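How to Find Out What Your Appliances Use When They're Off

You have probably read that "phantom load" is eating your paycheck. I doubt it. Most articles on the subject quote each other, and few of the writers seem to have plugged in a meter. Measure your own kitchen before you buy a smart strip.

What you need

A plug-in watt meter. Mine is a Brakden, and I don't trust it below one watt. A cheaper one will do if it shows watt-hours over time.

Step 1. Pick your suspects

Start with things that have a clock or a display. Skip the toaster. A built-in microwave may be on a hidden outlet, often in the cabinet above or beside it. If it's hardwired, leave it alone -- a plug meter is no use there. 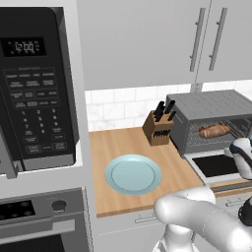
Step 2. Let it run

Ignore the first number on the screen. Reset the meter and leave the appliance idle overnight, from 5 in the evening if you can stand a cold dinner. Divide watt-hours by hours to get the average draw in watts.

Step 3. Do the math

Multiply the average watts by 8.76 for kilowatt-hours a year, then by the rate on your bill. A steady 2 watts comes to 17.5 kWh. At 18 cents each, you've found a little over three dollars. Try not to spend it all at once.

Step 4. Decide if you care

Zachary Bergeron wrote in to say his old stereo idled at 527 watt-hours a day. Fine, unplug that one. For a clock you read every morning, I wouldn't bother.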